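Mowat Point to Welcome Its First Overnight Guests in November

Anyone who has taken the morning boat out of Lerodton knows the view of Mowat Point: a long green back of land with the sea on three sides and hardly a roof on it. For years the only people who spent the night there were fishing crews waiting out bad weather. Starting in November, the rest of us can stay over too, and having walked the place end to end last Tuesday, I can't wait to go back with a bag and a good book.

The first cabins at Mowat Point are finished, the jetty is taking boats, and the path along the shore now runs without a break from the landing to the old signal hut. Vimis, the Lerodton company behind the project, confirmed that bookings are open and that the first guests will come ashore at the start of the dry season.

The property covers 2,146 acres, and most of it will stay exactly as it is. Building is limited to the flat ground behind the landing and one low ridge above it. There are 40 cabins in this first phase, set in small groups among the trees, and from the water you have to look hard to find them. The roofs are a dull gray-green and the highest of them sits well below the treetops.

"We drew the cabins last," says Annatjie Modise, the project's lead planner. "First we walked the streams, then we marked the big trees, then we worked out where the wind comes from in July. By that time there weren't many places left to put a building, and that made our job easy."

The coast itself is the reason to come. Nine coves line the point, and every one has its own character. Witar Cove, the largest, has a wide curve of pale sand and water so shallow that you can wade out a long way before it reaches your waist. The next one over is all smooth round stones that clatter when the waves pull back (bring shoes!). Two of the coves on the outer side can be reached only by kayak or on foot at low tide, and one of those is closed for part of the year while turtles are nesting.

Witar, by the way, is also what older residents of Lerodton call the entire point. Mowat was the name on the shipping charts, and that's the one that ended up on the project signs. Both names will appear on the trail markers, after a good many letters to the local paper on the subject.

The shore path is the part I would send people to first. It climbs from the landing through a belt of coastal forest, drops to the sand at Witar Cove and then goes up again to the signal hut, 481 feet above the sea. The last stretch is steep, with stone steps and a rope rail, but there's a bench halfway and another at the top. On a clear afternoon you can see the ferry leaving Lerodton harbor and follow it all the way across the bay.

Bongani Chauke, who runs the trail crew, grew up in a village just inland and remembers coming out here by dugout with his uncles. His crew built the steps by hand using rock from the slope, and they moved the line of the path three times to spare the roots of one enormous fig. He is proud of that tree, and he should be. It's a beauty, wide enough that a whole family could shelter under it from the rain.

Down in the water, the reef survey is in its second year. Marine biologist Kanokwan Thepsuriya dives the same set of transects every few weeks and says the hard corals off the eastern coves are in better shape than she had expected, with a lot of young growth on the deeper side. Boats are no longer allowed to drop anchor there. Mooring buoys went in before the jetty did, and snorkelers will enter from a floating platform so that no one has to stand on the reef to fix a mask.

Guests who want company can join a guided snorkel most mornings. There is also a sunset paddle, a night walk with red flashlights, and a slow birding walk that leaves at 5:30 a.m. and comes back in time for breakfast. I did the birding walk half asleep and was wide awake ten minutes later, when a pair of hornbills came over so low that we could hear the air in their wings.

Food will be simple to begin with. The main kitchen at the landing opens for breakfast and dinner, with fish bought off the Lerodton boats and vegetables from farms on the inland road. Chef Naledi Visser plans a short menu that changes with the catch – grilled snapper on the evening I was there, with a green mango salad I'm still thinking about. A second, smaller place at Witar Cove should follow once the water line reaches it.

Getting there takes a little planning. The shuttle boat leaves Lerodton's east pier at 10 a.m. and 3 p.m. and the crossing is usually easy, though it can be bumpy when the wind swings to the north. There is no road for private cars and none is planned. Bags go up from the jetty by electric cart, people mostly walk, and carts are available for anyone who needs a ride. Four of the cabins nearest the landing have step-free access, as does the kitchen deck.

Day visitors are welcome as well. The landing, the shore path and Witar Cove will be open from 8 a.m. until the last boat, and Lerodton residents can cross at a reduced fare by showing a local ID at the pier. The school sailing club keeps its mooring, too, so expect small bright sails in the bay on weekends.

Phase two would add a small field station and a campground on the ridge. Nanna Hafþórsson, who heads the project for Vimis, says no date has been set, and she would like to see one full year of visitors before anything else is built.
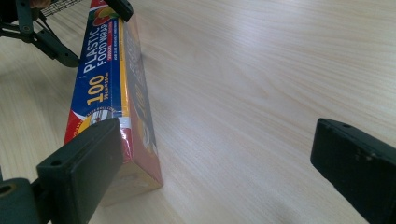

Cabins at Mowat Point come with a two-burner stove, a small fridge and a decent set of pans, so you can make your own lunches if you'd like to spend the whole day out at the coves. The landing shop will carry bread, eggs, fruit and coffee, but its shelves are small and the kitchen basics are best brought from town. A long box of plastic food wrap, like the blue one with the big yellow 100 on it, is handy for sandwiches on the signal hut climb. Please carry every scrap of it back down with you, and take it home on the boat along with your other trash. Cabin reservations and day tickets are handled at the Vimis desk on the east pier, open daily until the afternoon shuttle leaves.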